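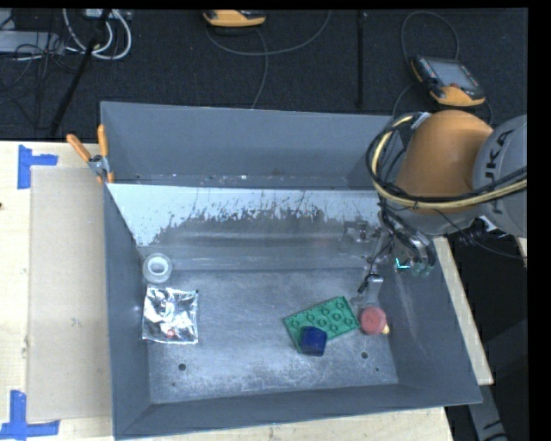 From: Waltraud Zaugg
To: open-day list
Date: 30th January
Subject: Re: Re: Picking demo, what do we tell people?

Svetozár Štefanec wrote:
> I sat through the whole Hulex demo with my notebook open and I still
> don't know what the thing is good at. The Flovier people told us it
> does 500 picks between stops. Then it spent most of my coffee on one
> roll of tape. Are we putting this cell on the floor in March or not?
> Also, who chose the objects?

I chose the objects. You're welcome.

The crumpled foil is in there for the shine, which cameras hate. The clear tape is in there for the same reason, only meaner. The green brick plate is flat and studded, and the blue cube leans on its corner so the arm has to decide which of the two it wants. The round pinkish-red one is the crowd pleaser. Children will cheer for it, and so did two grown men from Ortner.

As for the 500, I asked. That was with identical boxes, in a row, at their place. Ask for 1,000 and I expect they'd have a slide for that too.

I'd still say yes to March, with some changes:

Keep the clear panel at the back of the bin but wipe it first. The lower half has dark spatter on it and I don't want to spend the day being asked what it was.

Get the teach pendant off the carpet, and the cables with it. We had 70 people through last year and every one of them walked like they were looking at the ceiling.

The blue tape corners on the table stay put. Liston moved a bin once "just to dust" and we lost a morning.

No more than 4 objects at a time once the doors open. Visitors like to see the bin get emptied, and at present they'd need to bring lunch.

Svetozár, if you want to swap the tape for something kinder, bring it by before the rehearsal. No soup cans, please. We've done soup cans.

Waltraud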